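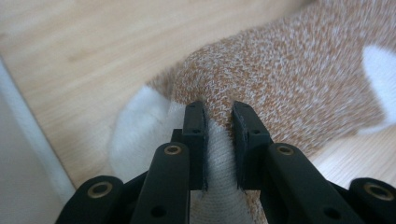 Can a student club use the Trarard hand-held gripper kit for a full term of cloth handling work?
It can for a group of up to six, provided one person checks the linkage screws before each session and spare finger pads are ordered with the kit.

Review: Trarard gripper kit, second version
Posted 2022-06-29 by Trevor Staniforth

The club bought one kit in February for the sock task in the Valham student challenge. Teams record hand demonstrations of picking up, turning and pairing socks, then train a model on the recordings. The kit has been used for 11 sessions.

Build
Assembly took two students an evening. The printed instructions are clear up to step 13, where the left and right arms are drawn the wrong way round. The parts are matte black plastic with brass bushings at the pivots. Ours needed no reaming. Play at the fingertips was small when new and has grown slightly. Retightening removes most of it.

Grip on knitwear
The pads are narrow and close squarely. On a heathered orange-brown sock with a white toe they will take a fold of knit at the change of colour and hold it pinched between the tips. A thick fold bulges out at the lower end of the pads, and students should learn to take less cloth. Thin dress socks are harder. The tips tend to slide over the top layer on a smooth wooden surface, and a rubber sleeve helps. We cut ours from bicycle inner tube.

Handling
The trigger is stiff for younger members. After some 30 picks most of them want to swap over, so we work in pairs. The arms spread wide on either side of the pads, which makes it awkward to reach a sock lying against a wall. Start the socks further out.

Recording
The supplied software, Kandpal, saves each pick as a separate file and does not let you rename a batch. We have 1334 files and a spreadsheet to keep track of them. Export works without trouble.

Compared with the Gandach
We borrowed a Gandach from another school for a fortnight. Its trigger is lighter and its pads are broader. It is better for towels and worse for anything with a ribbed cuff. Spare parts took longer to arrive.

Faults so far
One cracked pad, replaced from the spares bag. One lost spring. The cable clip came off in the second session and is now a cable tie.

Rating: four out of five. I would buy the same kit again for this task, with two extra sets of pads.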